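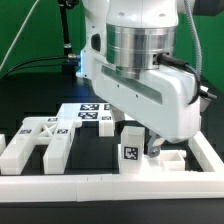 **Best way to sort and store a big pile of white 3D printed parts?**

Posted by kereama_prints, October 14, 2021

Hi all! I've been printing pieces for a modular marble run for most of the year (my own design, I've been calling it Surnus, don't ask me why) and I've finally got to the point where the table is the problem. Everything is printed in the same white PLA, because I bought a lot of it when it was cheap, and now that the parts are in one place I can't tell half of them apart. There are 319 of them. I know because I counted them last night instead of going to bed.

Lots of them are left and right versions of the same bracket, and the only difference is which side a tiny notch is on. Some still have brim on the edges and a few have bits of support stuck in the holes. I started making piles on the table, ran out of table, and then my sleeve took out two of the piles, so I'm back where I began.

What do people do about this? Boxes? Bags? Do you label the part itself or just what it goes in? I'd like to get it into something I can carry to my brother's place in January without tipping it all together again. My budget is pretty small, I'd already spent it on filament (see above).

---

**Waldemar Brzozowska**

Oh I have been there! I did a big model railroad station in all white and nearly lost my mind. A few things that worked for me, in the order I'd do them now.

Clean first, sort second. If you sort parts with the brim still on you end up handling everything twice, and you get crumbs of plastic in every box. I sit down with flush cutters and a deburring tool and a podcast and do one tray at a time. For support stuck in holes, a drill bit turned by hand (fingers only, no drill!) clears it out nicely.

Then sort by size, very roughly, just big, medium and "will vanish into the carpet." Only after that do you go by shape. It's so much faster when you aren't hunting for a little clip underneath a big bracket.

For the left and right ones, pick one side and put a dot on it with a fine marker, somewhere that gets hidden when the thing is assembled. I only mark the lefts. No dot means right. Test the marker on a scrap first because some inks creep along the layer lines and you get a fuzzy gray whisker instead of a dot.

White on a dark surface is good for finding things, by the way, so if you've got a dark table or a dark mat, do your sorting there. I tried it on a pale bedsheet once and kept kneeling on parts.

For carrying, I use zip bags inside a shallow box, one bag per part type, with a paper slip inside the bag where it can't peel off. I write the part name and how many there should be. If you buy bags in a pack of 100 it costs next to nothing and you'll have plenty left for screws.

Next time you print, put a number right into the model. Half a millimeter deep on a hidden face is plenty and prints fine with a normal nozzle if you make the digits big enough.

---

**woltitz808**

just buy a tackle box

---

**Student_of_plastic**

The tackle box idea is fine for the small ones but the dividers in mine were loose at the bottom and thin parts slid right under them. Look at that before you buy. I ended up with 11 takeout containers with the lids numbered, and a sheet of paper taped inside the cupboard door saying what's in each number. Ugly, but they stack.

Also I'd disagree a bit with Waldemar about cleaning everything first. If you have spares of some parts, sort those out before you clean, so you can toss the worst prints and not spend an evening trimming something you're never going to use. I cleaned up a whole batch of hinges and then found out they were the old version. They're in a jar now.

---

**kereama_prints**

Thanks everyone! Going with bags in a box, and the dot on the lefts. I do have old versions mixed in (of course I do) so I'll pull those first. Does anyone know if the marker will show through if I paint over it later?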